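Clonside Bench Automation: Progress Report to Dendia
Jan 18, 2020
Milestone 2, gripper comparison

You asked for less optimism this time, so we will start with the trial counts. We have now logged 1744 grasp attempts across the two finger designs, which is well ahead of plan. The plan did assume they would be more interesting.

The short straight fingers are reliable and dull. They closed on the test objects in 88 percent of attempts and mostly failed on anything with a round body. The long tapered fingers reach under and around things nicely, then let them tilt. Neither set has won, although everyone at Broltovport has a favourite and will tell you about it over lunch.
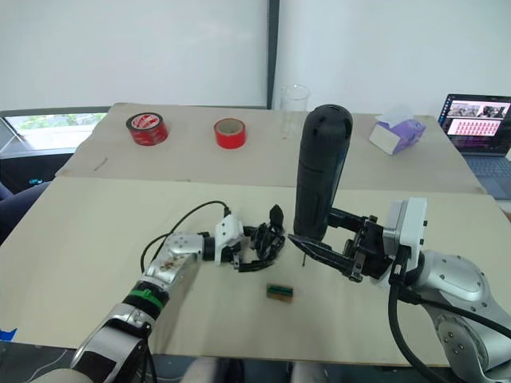 Aleksandra Malinowski
Project Lead, Manipulation Trials

Handheld tools are the current headache. The right arm has a tall black one gripped near its base, with the thin shaft pointing down over the board, and it leans a bit. A lean that small sounds harmless until you ask the shaft to meet a particular spot. Gripping higher up should help, and Thanasis is rewriting the approach path to try it. The left gripper's job is to steady the workpiece, a role it has so far interpreted loosely.

Cables took up 14 working days, up from the zero we budgeted. The wrist leads snagged whenever an arm turned past its comfortable range. We rerouted them with more slack and cut the range in software. Fotini has asked me to record that she suggested this in the first week.

Still to do before the next payment: 200 attempts per finger design with the tool held higher, a repeat of the round-object set, and new finger pads from Dương, who have promised them for the end of the month. They promised them for the end of the last one too.

Spending is on track apart from finger screws.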